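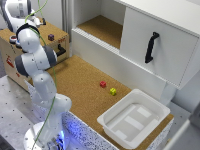 Futon bench, controller comparison: gallery

Posted 2024-05-24

The Futon bench at Bramorex has been running two controllers on the same arm since March. One is the Kekeck, which we bought with the arm in mind. The other is the Vieira, which was already in the building and had to be adapted. Arm, fingers, cameras and work surface are common to both. The full write-up with plots is still in draft, and this page collects a few pictures with notes for people who have asked how the bench is laid out and what the two controllers are like to use.

Short version: the Kekeck is better at anything that ends in contact. The Vieira is easier to set up and easier to stop. Neither of them has been chosen yet.

Both run at 100 Hz on the command side. Camera frames arrive more slowly and are stamped on arrival, so the controller always works from a slightly old view. The Kekeck lets you declare that delay as a parameter. The Vieira does not, and we compensate in our own code before the pose reaches it. This accounts for most of the difference in set-up files, which otherwise look much alike.

Button task

The target is a round illuminated button on cork. The arm comes down with the fingers nearly closed and uses the tips as a single blunt probe. Success is taken from the button's own signal, and a run that touches the bezel first is marked as a fault even if the signal arrives afterwards.

The approach is easy. The last part of the descent is where the controllers separate. The Vieira holds its commanded position until the force threshold trips, then backs off in one step. With a stiff target that step is visible in the joint currents as a spike. The Kekeck blends into a compliant mode before contact and the spike is much smaller, at the cost of a slower press. On a soft surface the two would probably look alike. Cork has some give, the button housing has very little.
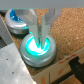
Fingertips over the lit button, wrist camera. The second button is at upper left, partly hidden by the finger bracket.

Two things make this view awkward for detection. The lit top saturates, so its centre carries no usable texture, and the fingers cover part of it at the moment when the position estimate matters most. We fit the outer ring of the bezel instead and ignore the lit area altogether. Light also carries up into the translucent fingers, and an early version of the colour mask took the tips for part of the button. The mask now has a fixed cut-out for the fingers.

Exposure is locked. With automatic exposure the view darkened as the fingers neared the button and the ring fit dropped out. Locking it costs some detail in the cork, which we do not need.

Cube task

Cubes are picked from the cork and placed in the bin. Start positions come from a list drawn up in advance, the same list for both controllers, and the operator sets each cube by hand. A run ends when the fingers have opened over the bin and the arm is back at its parking pose. Dropped cubes are left where they fall and the run is logged as failed.

We logged 177 runs. The split between controllers is not even: the Vieira lost part of a session to a calibration file that had been saved in degrees and read back in radians. Those runs were discarded before anyone looked at the outcomes. The remaining numbers will be in the write-up with the raw logs, and I would sooner not quote rates here without the tables next to them.
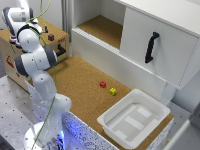
Photo: Bramorex / Futon bench, fixed camera

The fixed camera takes in the red and yellow cubes, the bin and the arm in one view, and we use it for the coarse position only. The wrist camera takes over once the gripper is near. Handover is a plain switch with no blending. We did try averaging the two estimates during handover, and the result was worse than either camera alone on the Kekeck and made no difference on the Vieira. The fixed camera's error grows towards the far side of the cork, and averaging simply let that error in for longer.

Cable routing deserves a remark. The thin green line is slack enough to loop away from the links. When it was tied down more tightly it pulled at the elbow in folded poses, and the Kekeck's torque estimate picked that up as a small constant load. The Vieira never reported it. Whether that counts in the Kekeck's favour depends on how much you like chasing small constant loads.

The cork edge, the bin rim and the cabinet front are entered as keep-out volumes. The Kekeck accepts arbitrary boxes at any angle. The Vieira takes axis-aligned boxes only, so a bin that sits diagonally on the surface gets a volume rather larger than itself - cubes close to it then become unreachable from that side. We moved a few entries on the start list away from the bin for this reason, for both controllers.

Grasp alignment

The last comparison is how well each controller centres the fingers before closing. The measure is the lateral offset between cube centre and the midpoint of the tips, taken from the wrist view at the moment the close command is issued. For this we labelled 1042 wrist frames by hand, which took longer than the runs. Frames in which one finger hid a cube edge were labelled by two people and the disagreements thrown out.

On offset alone the Vieira does slightly better. It stops dead before closing, while the Kekeck is often still settling. Adding a short dwell before the close command removes most of the gap, and then the Kekeck's cycle time suffers.

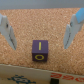 Laurinda Salgado, replying to the draft of this section, thinks the dwell is the wrong fix: "You are measuring offset at the close command, but the fingers take time to meet the cube. Measure at first contact. The Kekeck will still be moving towards centre in that interval and the Vieira won't. I would expect the gap to shrink without any dwell at all."

It is a fair point and the logs should have enough in them to check it. First contact can be read from the gripper current on the Kekeck runs. On the Vieira runs the current is logged at a lower rate, and the contact time will have to be interpolated.

Still to do: repeat the button task with the exposure unlocked on one camera only, and rerun the start list entries that were moved.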